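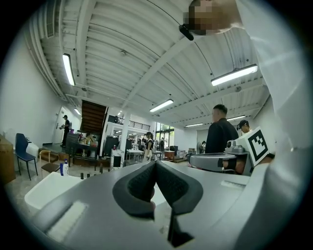
Fig. 1. Main floor on a working day, glass at the back, stairs to the mezzanine.

Workroom Layout and Upkeep
Handout 5: Big Rooms and What Collects in Them

Reading before Wednesday: Prosser course pack, pages 28 to 44. The chapter on floor coatings can be skipped, and past classes have shown great discipline in skipping it.

1. Where we left off

Last session covered small workrooms, where every object is in the way and people know it. A large room is harder. It forgives you for months. A box goes down by the wall on its way to somewhere else, and the room is so big that walking past it costs nothing. The box becomes a landmark. People begin giving directions by it.

For this handout we use the term "parked" for any object that is waiting to be moved and "settled" for one that has stopped waiting. You can't tell the two apart by looking. You have to ask, and then you have to ask someone else, since the first person will say it belongs to the second.

2. Overhead

Look up before you look down. A white corrugated ceiling with fluorescent tubes is a common find in rooms of this kind, and it does one job well: it throws light back down. It does nothing for noise. If you are planning a room where people will talk in several groups at once, budget for soft material somewhere, and expect to be told that a rug would be fine. A rug will be rolled over, tripped on and blamed.

Tubes should follow the work. In practice the work moves and the tubes stay, so the best-lit spot in many rooms is a walkway. When you do your survey, mark the fixtures on your plan first and the tables second. If the two sets of marks have nothing to do with each other, congratulations, you have surveyed a real room.

Greenery outside a big window is worth more than most of what you can buy for the inside. Keep tall units away from the glass if you can. Tall units tend to end up in the middle of things anyway, where they act as walls without having been approved as walls.

3. Seating

A dark blue chair beside a wooden one tells you the usual story of furniture bought at different times, or not bought at all. Matching chairs are a matter of taste. What matters for upkeep is whether a chair has a table. A chair without a table is a coat rack by the end of the week.

On your survey sheet, list chairs under one of these headings:

Chair in use
Chair with things on it
Chair people would fight for

4. Stairs and the space below 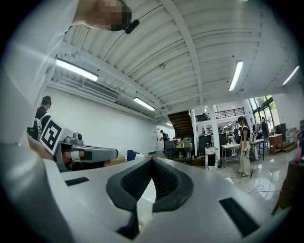
Fig. 2. Wooden stairs and mezzanine, with a table in the space below.

Every mezzanine creates two rooms, the one on top and the one under the stairs. The one on top gets a railing, a purpose and sometimes a name. The one underneath gets a table, and the table gets everything else.

I have nothing against the under-stair table. It takes the load off other surfaces, and a cluttered table in a known place beats the same clutter spread evenly through the room. But it needs a limit. At the Wustance workroom, which we visit in April, the rule is that nothing goes on the floor beneath the table. The rule has held so far – mostly by means of a second table.

Things to check around any open staircase:

Is the bottom step clear, with a full stride of floor in front of it?
Can someone carrying a box see where the stairs start?
Has anyone begun using the steps as shelves? (Look at the third and fourth. It is always the third and fourth.)
Do carts and stands have a place of their own, or do they just roll to a stop?

5. Bottles

Spray bottles travel. Put one at each end of the room and by Friday they will have found each other. Label the bottle and label the spot where it lives. The Idow label sheets in the supply drawer are fine for this; the Plorneteck ones peel, and then you have a bottle and a sticky spot.

6. For next time

Survey one large room you can get into without breaking any rules. Draw the plan on squared paper, ceiling first. Mark each object P or S (parked or settled) and write down whom you asked. Bring one thing from the room that had no owner, if it will fit through the door of room 128. Last year's filing cabinet is still here, so please be reasonable.

Workroom Layout and Upkeep | Room 128 | Contact the course office | Back to top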